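Search this site Search Go Menu

January
Cauã Teixeira and Genivaldo Barros

3. Data Collection

3.1 Setting and equipment

All examples used in this study were gathered at the Osetlow site of the Jarkside laboratory. The site has two work cells, referred to in this paper as Cell A and Cell B. Each cell holds one arm fitted with a multi-fingered hand, a work surface, and a station from which an operator guides the arm. The two cells were kept as similar as the building allowed. Cell B stands nearer the windows, and its lighting changed more over the day than that of Cell A. We did not correct for this, and the time of each recording is stored with the example so that later users may sort by it.

Views were recorded from two places in each cell. A fixed camera looked down on the work surface, and a small camera at the wrist looked out along the hand. Joint positions, commanded positions, and contact readings were written to the same log under a common clock. The logging software, Endum, was written for this project and replaces the set of scripts used in our earlier pilot.

3.2 Tasks

The task list contains 17 tasks. They fall into two groups. In the first, the hand picks up an item from the surface and places it in a marked area. In the second, a person passes an item to the hand or takes one from it. The second group was added after the pilot, when it became clear that a policy trained only on items at rest closed its fingers too early whenever a person was holding the other end.

Each task is defined by a one-sentence instruction, a starting position for the arm, and a condition under which the example is counted as complete. The conditions were written before collection began. Two of them were changed afterward, both in the handover group, where the original wording did not say which party should let go first. Examples recorded under the old wording were relabeled by hand.

3.3 Operators and sessions

Collection was carried out by 15 operators. Each completed a training period on Cell A before recording anything for the set. Operators worked in pairs during handover tasks, one guiding the arm and the other acting as the partner at the work surface, and they changed places halfway through the session. Partners were told to act as they would with a coworker and were not given a fixed speed or path for the arm. They were asked to stop at once if the hand behaved in an unexpected way, and the operator could halt the arm from the station at any time.

Items were drawn from the Caldeira collection, a box of household and workshop goods kept at the site. Soft items, such as cloths and gloves, were drawn more often than their share of the box would suggest. They change shape when gripped, and the pilot set held too few of them to be useful in training.

3.4 Views from the wrist

The wrist camera moves with the arm and keeps the hand in a nearly constant place in the picture. This is helpful for learning, as the model need not search for the fingers. It also means that the palm and thumb hide a large part of the work area, and that items close to the lens or in motion are often blurred. Figure 4 gives one wrist view from the set. 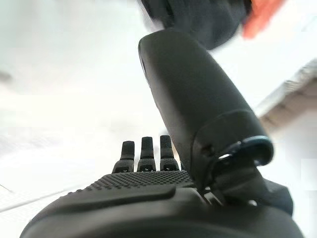
Figure 4. Wrist view with three fingers extended and the thumb crossing the right half of the view. The background at left is overexposed.

We considered removing blurred or overexposed views before training and decided against it. A deployed system will meet the same conditions, and a filter based on sharpness alone would have removed handover examples far more often than placing examples. Views were dropped only where the camera had failed to write a file or where its clock had drifted from that of the joint log.

3.5 Review and final set

Every example was reviewed by a person who had not taken part in recording it. The reviewer marked it as complete, incomplete, or unusable. After review, the set held 1,283 complete examples. A further 105 were marked incomplete and kept in a separate folder; they are used in Section 5 to test whether the model can tell a failed grasp from a finished one. Unusable examples were deleted, and their log entries were retained.

Where a reviewer was unsure, the example was passed to one of the authors, whose label was taken as final. Most such cases concerned soft items that had been gripped at a corner and hung below the hand on arrival at the marked area. These were labeled complete if any part of the item rested inside the mark.

Contact Jarkside | Copyright Jarkside, all rights reserved | Back to top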